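How does a football transfer work?

By Lise MacLeod
20 Aug 2025

Every summer, grown-ups who can't remember where they left their keys become experts on the left back of a team 800 miles away. They say things like "he's got a release clause" and "it'll be a loan with an option". Then they nod, and other grown-ups nod back.

It's possible that some of them don't know what these words mean. After reading this, you will, and you can decide for yourself whether to be kind about it.

What is a transfer?

A transfer is when a player stops playing for one club and starts playing for another. That sounds like something you could sort out over a cup of tea. It usually takes weeks.

People say that a club has "bought" a player. You can't buy a person, and a good thing too. What the new club is really paying for is the end of a promise. The player has signed a contract, a written agreement that says "I will play for this club until such and such a date, and the club will pay me." If another club wants the player before that date, it has to persuade the old club to let the promise go early. The money it offers is called the transfer fee.

Meet Tasta Town

To see how it goes, we need a club or two. Let's take Tasta Town, who finished last season in the middle of the table and whose main trouble is that they can't score. Their supporters have a song about it. It's quite a long song.

Tasta would like a striker. The one they'd like is Banafsheh Nikzad, who plays for Claleo Rovers and scores so often that the Claleo announcer has started to sound bored. Banafsheh has a contract with Claleo that runs for two more years.

So Tasta can't just ring her up and ask. In most leagues that's against the rules, and it has a splendid name: tapping up. A club that wants a player who is still under contract has to speak to the player's club first and get permission. You wouldn't invite somebody's goalkeeper to your house for a secret chat. Well, you might, but you'd be fined.

Step one: the bid

Tasta send Claleo an offer, called a bid. Claleo say no.

Claleo nearly always say no to the first bid. It's how the game is played, and everyone involved knows it, but they all act surprised anyway. Claleo say they are "not a selling club". Tasta say they have "moved on to other targets". The next morning Tasta send a bigger bid.

This can go on for a while. Sometimes the two clubs agree on a price straight away, but those stories don't get into the newspapers much, as there's nothing to put in them.

Step two: add-ons

Suppose Claleo want more money than Tasta would like to pay. One answer is to add some "ifs".

Tasta might pay most of the fee now, and promise a bit more if Banafsheh scores 12 goals in her first season. They might promise more again if Tasta win a cup, which Tasta are happy to promise, having met their own team. These extra bits are called add-ons.

There's another kind of "if" called a sell-on clause. It means that if Tasta sell Banafsheh to a third club one day, Claleo get a slice of that fee as well. Small clubs are fond of these. A small club that looked after a player when she was ten can find itself with a new stand years later.

Step three: what does the player want?

You may have noticed that Banafsheh hasn't said anything yet. She has been at home, reading about herself.

Once the clubs agree, she's allowed to talk to Tasta, and this is where she gets a proper say. If she doesn't want to go, she doesn't go. No club can post a player to another club like a parcel. She might like her flat, or her teammates, or the fact that Claleo's ground is near the sea and Tasta's is near a glue factory.
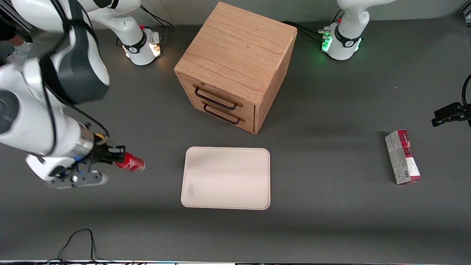
Most players have an agent to help with this part. An agent is someone who talks about money so that the player doesn't have to. The agent will ask Tasta how much they'll pay each week, how long the contract will last, and what happens if Banafsheh gets hurt. The agent is paid too, and has never been known to forget it.

Step four: the medical

Before anyone signs, the player has a medical. Doctors look at her knees, her ankles, her heart and her back, and ask her to run on a machine. They want to know that the striker they're paying for is in good working order.

Now and then a medical turns up a problem and the whole deal falls through. Mostly it doesn't. Mostly it gives the player something to do while the lawyers read the contract, and gives reporters the chance to stand in a car park saying that they think she's inside.

Step five: the paperwork

Then come the forms. The league has to be told. If the player is moving from one country to another, the football authorities in both countries have to be told as well, and she may need a visa to work there. Until she's registered, she can train with her new team, and smile for the cameras, and hold up a scarf, but she can't play in a league match.

Clubs have gone to all this bother, agreed the money, passed the medical, and then sent the form too late. You should remember this the next time somebody tells you off for handing in your homework after lunch. It won't help, but you should remember it.

Why is there a deadline?

Clubs can't swap players whenever they fancy. They have to do it in certain parts of the year called transfer windows. In many countries there's a long one in the summer and a shorter one in the middle of the season.

Without windows, a rich club could wait until April, look at who was winning, and buy half their team. That would be a bit much.

The last day of the window is called deadline day. Clubs have had all summer to do their shopping, so naturally a great many of them do it in the final few hours. You may know a family that packs for its holidays in this way.

What's a loan?

A loan is when a player goes to another club for a while and then comes back. It's like lending out a book, except that the book gets paid and has opinions.

Loans are often used for young players. Suppose Talebi United have a 17-year-old midfielder who is very good, but not yet as good as the four midfielders in front of him. He could spend the year on the bench, getting cold. Or he could go on loan to Tresico Athletic, two divisions down, and play every week in front of 3,000 people who will tell him loudly how he's doing. He'll learn a lot, and some of it will be about passing.

Sometimes the club that borrows a player can buy him at the end. If they may buy him, that's an option. If they must, it's an obligation. Those two words sound dull, but mixing them up could cost you a very great deal of money.

What's a free transfer?

When a contract comes to its end, the promise is over. The player can sign for anyone, and the new club pays no fee at all. That's a free transfer.

It explains why clubs get twitchy when a star player has only one year left and won't sign again. They can sell now and get something, or keep the player for one more season and get nothing afterwards except a goodbye card. The player, meanwhile, tells reporters that the future is unclear and that football comes first. Supporters will then spend 45 minutes arguing over what was meant by "unclear".

And a release clause?

Some contracts have a number written into them. If another club offers that number, the old club has to accept it, even if the chairman cries. That's a release clause.

If Banafsheh had had one, Tasta could have skipped all the haggling. She didn't, so they haggled. She signed in the end – for 4 years, with the add-ons, and with a sell-on clause for Claleo – and the supporters are now working on a new song. They've got as far as her first name.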